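Knocking in the walls at the old Trudcombe hotel

Interview by the features desk
5 January 2023

14 shares | 3 comments

The woman who runs Fikel, a two-person group that looks into reports of hauntings, asked that we leave her name out. She works in a dental office during the week and doesn't want patients bringing it up in the chair. Her research partner is her sister-in-law, who sat in on part of our talk but did not want to be quoted.

We met at a coffee shop across from the old Trudcombe hotel, where the pair spent 10 nights last year. The hotel has been closed to guests for 16 years. The owners, a property company called Kistano, let them in on the condition that they signed a waiver and stayed off the top floor.

The reports from the building are mostly about sound. People walking by at night say they hear knocking, three or four knocks in a row, from the side facing the alley. A few say they have heard a woman humming. "The humming I can't speak to," she said. "We never got it. The knocking we got on the second night, and on four nights after that."

She keeps her recordings on a laptop in a padded bag and played us one through headphones. There is a long stretch of hiss, then four dull knocks, evenly spaced, then hiss again. It could be a person hitting a wall with a fist. It could be a lot of other things, and she was quick to say so.

"An old building makes noise. You've got pipes, you've got wood moving when the temperature drops, you've got birds in the vents. I spent the first three nights just writing down what the place does by itself. If you skip that part you'll think everything is a ghost."

Her first guess was the heating system in the building next door, which shares a wall with the hotel. She asked the business there, a print shop, when its boiler came on. The times did not match. Her second guess was water pipes, but the water to the hotel had been shut off for years. She has no third guess that she likes.

She got started after her grandmother died. The family was clearing out the house and several of them heard footsteps upstairs on the same afternoon. "I was nineteen. I went up there and looked in every room. I wasn't scared, I was annoyed, I wanted to know what it was." The footsteps were never explained. She joined a larger group called Achari not long after and stayed with it for six years.

She left over the way the group handled its evidence. "They'd put out a clip and cut off the ten seconds before, where you hear somebody bump a chair. I said that's not right. They said it was for time." Fikel posts its recordings whole, even the ones that run for hours. Most get very few plays. The Trudcombe files have had over 600, the most of anything they have put up.

I asked about pictures. The group takes very few. She said people send her photos every week, usually of a face in a window or a shape on a stair, and she looks at each one.

"Nearly all of it is light and shadow. Somebody has a lamp behind a coat rack and they're sure it's their uncle. I write back and say move the coat rack and take it again."

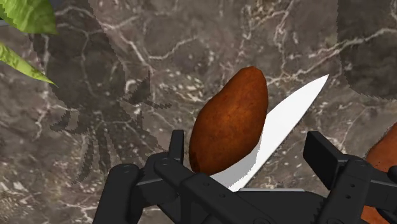 "Most people don't take it again," she went on. "They don't want to. They've already told the story to the whole family. I understand that, and I try to be polite. But I can't put something in our files if the person won't do the one thing that would check it."

Sound is easier, in her view. You can leave a recorder in a locked room, put a second one in the hall, and compare the two later. On the Trudcombe nights they had recorders on two floors, and the knocks came through louder on the lower one. That is why she thinks the source is near the ground, or under it. There is a cellar, but the stairs down to it are rotten and Kistano would not let them try.

Fikel doesn't charge. Gas and batteries come out of their own pockets, and they turn down more requests than they accept. She won't go into a home where there are small children. "I don't want a kid lying awake because I came over with a bag of equipment. If the parents are worried I'll talk to them on the phone."

Does she believe the hotel is haunted? She took a while to answer that. "I believe there's a knock. I've heard it and I've got it recorded. What's doing it, I don't know. I'd like to go back with somebody who knows about old foundations."

She has written to Kistano to ask for two more nights at the end of January, and for a carpenter to look at the cellar stairs. The company had not answered when we spoke.

Comments (3)

alleycat_dan
I used to park behind there for work and I heard it twice. Always figured it was somebody sleeping in the building. Did they check for that?

Marigold55
My mother cleaned rooms at the hotel when it was open. She said the laundry pipes banged all day long, but this is supposed to be with the water off, so who knows.

rt_north
Could be the storm drain. It runs right under the alley. Has anyone asked the city?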